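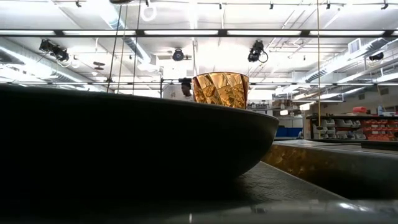 Große Schüssel, kleiner Becher: Für dich ist das Abwasch, für einen Roboter eine Prüfung.

Kann der Roboter bitte mein Zimmer aufräumen?

Kurze Antwort: nein. Längere Antwort: Er übt noch, und er übt sehr langsam.

Dabei gibt es längst Maschinen, die im Haushalt arbeiten. Die Waschmaschine wäscht, der Spüler spült. Nur einräumen musst du sie selbst, und genau da fängt das Problem an. Eine Spülmaschine muss nämlich gar nicht wissen, was ein Becher ist. Sie spritzt einfach alles nass, was man ihr hineinstellt, notfalls auch deine Hausaufgaben.

Ein Roboter, der den Tisch abräumt, hat es schwerer. Nehmen wir eine dunkle Schüssel auf einem dunklen Tisch. Wo hört die Schüssel auf, wo fängt der Tisch an? Du siehst das sofort. Der Roboter bekommt von seiner Kamera aber nur lauter Bildpunkte, und viele davon sind ungefähr gleich dunkel.

Dann der Becher. Er hat geschliffene Flächen, und in jeder spiegelt sich das Licht ein bisschen anders. Außerdem steckt er halb hinter dem Schüsselrand. Du denkst dir den unteren Teil einfach dazu. Eine Maschine muss erst lernen, dass Becher normalerweise auch unten weitergehen.

Deshalb schauen oft mehrere Kameras zu – von oben, von der Seite, aus jeder Ecke. Was die eine nicht sieht, sieht vielleicht die andere.

Und dann kommt das Greifen. Zu locker: Scherben. Zu fest: auch Scherben. In der Werkstatt Brouwer hat der Übungsroboter Bravolov bis zu 800 Versuche gebraucht, bis er einen neuen Becher sicher abstellen konnte. Danach bekam er einen anderen Becher, und es ging von vorne los.

In Fabriken sind Roboter viel besser. Dort kommt immer das gleiche Teil an die gleiche Stelle, 1.000-mal am Tag, wenn es sein muss. Auf einem Küchentisch liegt nie etwas zweimal gleich, erst recht nicht nach dem Frühstück.

Ob es irgendwann klappt? Wahrscheinlich schon, Stück für Stück. Erst die Becher, dann die Schüsseln, ganz zum Schluss die einzelnen Socken unter deinem Bett. Bis dahin bist du leider das modernste Gerät im Haus – und der Tisch muss noch abgeräumt werden.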